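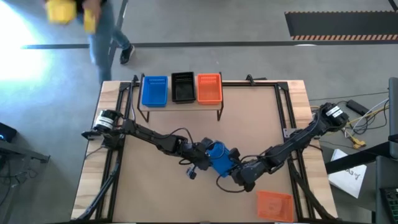 A morning with the basket cell at Ravthorpe

I've wanted to see the two-armed cell at Ravthorpe since Tavion Fitzsimmons told me about it in August, and last week I finally got over there with Sarmīte Adomaitis from our Mollwood workshop. What a treat! Liis Org, who looks after the cell day to day, let us stand right next to it and ask whatever we liked.

The table comes first. The extrusion frame gives the arms something square to bolt to, and Liis goes round the bolts with a key before each session. A base that has crept 2 mm will still run, she told us, but the grip points drift and you spend the day blaming the software.

Then the fingers. I could have talked about these all morning. They're black, with a stepped tip, and they take hold of a basket by the wall, one finger inside and one out. The walls are thin, so the closing force is set low and checked on an orange basket every morning. Too much and the plastic bows, too little and it swings round on the way to the shelf. 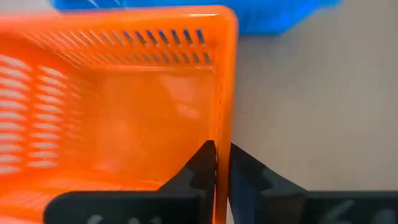

Liis wipes the tips with a dry cloth at every break and swaps them as a pair, even if only one is worn. The last pair managed 516 grips. The little wrist cameras get the same cloth and a quick look at their screws.

Bernardo Godinho showed us the cable check (my favourite bit). He moves each arm slowly to the far end of its reach and watches the loops, looking for anything that pulls tight or could catch on a basket. It takes him 13 minutes for both arms and he won't be hurried! Sarmīte wrote the whole routine down and we're copying it. 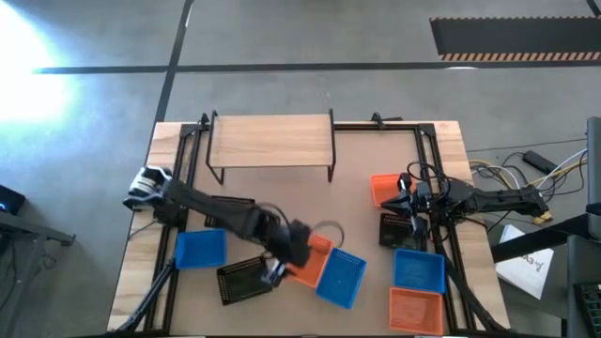 Questions we took home

How do you stop two arms bumping into each other? Darius Raudsepp sets a shared zone over the middle of the table and tests it at crawling speed after any change to a mount.

What would they do differently? More slack in the cables from the start, and spare fingers on the shelf from day one.

We're going back when the new mounts from Teixeira are fitted, and I can't wait.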